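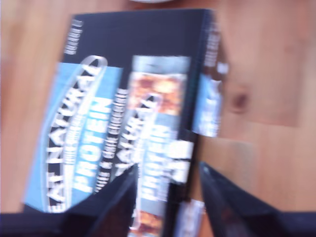 Incidencia: la caja de barritas no cabe de pie en el cajón y de canto se abre
31 de mayo de 2019. Registro de la despensa, Lelwood, segunda planta

Sitio web de Lelwood: utilizamos cookies propias y de terceros para mejorar su experiencia. Aceptar / Configurar

Estado: abierta otra vez. La cerraron como «resuelta por el proveedor» y no lo está.

Síntoma. Las cajas de barritas Eat Natural de proteínas, las negras con el panel azul claro, no entran de pie en el cajón alto de la despensa. Si se meten de canto, la solapa cede y las barritas acaban en el fondo, debajo de las infusiones. Después alguien coge la caja, ve que pesa poco, supone que está vacía y la tira. O la deja donde estaba y pide otra. En la hoja de pedidos hay dos reposiciones seguidas que no me explico de otra manera.

Lo que dice Plorkar. Plorkar nos vendió el cajón y los separadores. Según su ficha, el hueco es «compatible con todos los formatos habituales de snack». Pregunté por escrito qué consideran formato habitual y me mandaron la misma ficha, esta vez en PDF. También afirman que el cierre aguanta 2.000 aperturas. No dudo del cierre, que va bien. Mi pregunta era por la altura y sigue sin respuesta.

Prueba 1. Caja de pie, separador en la posición original. El cajón roza al cerrar y se queda a medias. Con un empujón cierra, pero la esquina superior de la caja sale doblada. Descartado.

Prueba 2. Caja de pie, separador retirado. Mismo roce. Era de esperar, porque el separador no cambia la altura, pero el soporte técnico insistió en que lo hiciera antes de seguir hablando. Hecho queda.

Prueba 3. Caja de canto, con el lateral largo apoyado. Cierra bien. A la mañana siguiente, solapa abierta y barritas sueltas. Repetida con una caja sin estrenar: mismo resultado a media tarde, aunque aquí no puedo asegurar que no la abriera alguien a mano.

Prueba 4. Caja tumbada, con la cara del logotipo hacia arriba. Cierra y no se abre. El problema es que ocupa el sitio de las galletas, y además las otras cajas terminan encima y hay que levantarlas todas para coger una barrita. Funciona en el sentido en que funciona guardar algo en el sótano.

Prueba 5. Cinta adhesiva en la solapa. Duró hasta el primer café.

Respuesta de Govindasamy (suministros), copiada aquí para que conste: «Proponemos pasar las barritas a un bote transparente, como se hace en la oficina de Stestamville. Coste por bote: 22 euros. Damos la incidencia por cerrada».

Comentario mío a lo anterior. Me cuesta ver por qué hay que pagar un bote para arreglar un cajón recién comprado. Tampoco me convence perder la caja. En la caja está el sabor, y la lista de alérgenos conviene tenerla a mano en una despensa compartida. Son barritas con frutos secos, y hay gente en la planta que no debe comerlos. Un bote sin etiqueta me parece peor que una solapa rota. Si alguien va a etiquetarlo cada vez que se cambie de sabor, que lo ponga por escrito con su turno. Y de Stestamville me gustaría ver el bote antes de tomarlo como modelo; la última solución que nos llegó de allí fue el portarrollos.

Solución provisional. Caja en la balda abierta, junto al microondas, de pie y con el frente hacia fuera. Se ve lo que es y se coge sin desmontar nada. Las cajas sin abrir van tumbadas en el armario de abajo. En el cajón alto quedan las infusiones y el azúcar, que sí caben.

Pendiente:
- Que Plorkar dé la altura interior útil con el cajón cerrado, medida y no de catálogo.
- Que suministros no pida más barritas hasta que se mire qué hay en el armario de abajo.
- Confirmar si el pedido mínimo de 100 barritas sigue vigente. Si lo está, la balda no va a bastar en septiembre.
- Quitar la pegatina de «snacks» del cajón alto. Sigue puesta y la gente sigue haciéndole caso.

No cerrar esta incidencia sin probar antes el cajón con una caja llena.

¿Quiere recibir las novedades de la planta en su correo? Suscríbase al boletín. Puede darse de baja en cualquier momento.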